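Section 5: Warping your Trandlow floor loom

You're nearly there – this is the part where the loom starts to look like a loom! Set aside a whole morning for your first warp, and have good light on the back beam.

Before you start, check that the Trandlow is level and both brake pawls are engaged.

1. Wind 200 ends on the Lotberg warping board, tying the cross with bright thread.
2. Chain the warp off the board, keeping a firm grip on the cross.
3. Slip the lease sticks through the cross and tie them together at both ends.
4. Spread the warp in the raddle, then wind on slowly with paper between the layers.

CAUTION: Never release the brake with a hand near the ratchet wheel.

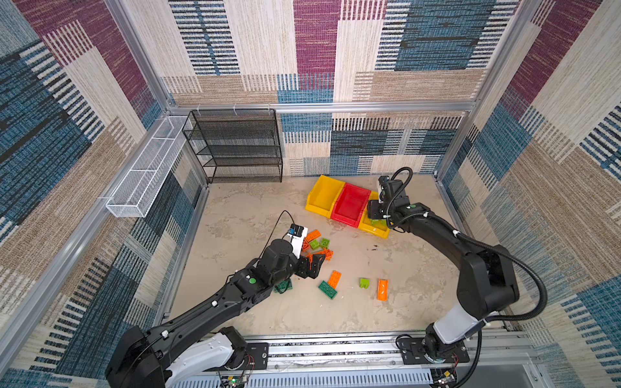 Color order is where you get to play, and I'd love you to be bold with it. The Rarnamen pattern cards give you five starter sequences, but wide blocks are a wonderful way to begin. Blue, maroon, beige and tan sit happily side by side in the wall panels, and the close stripes in black, white and blue wake the whole patchwork up. For a sampler in that spirit, wind each block as its own chain and label it before you move to the next. Then thread from the right, one block at a time.

Note: Yimyam cotton comes in 600-yard cones. Buy all your cones from one dye lot if you can, especially the beige!

5. Thread the heddles, checking every group before you tie it off.
6. Sley the reed and tie on to the front apron rod with even tension.

Replacement heddles are part no. 1121.

Guide written by Oranuch Prasertsri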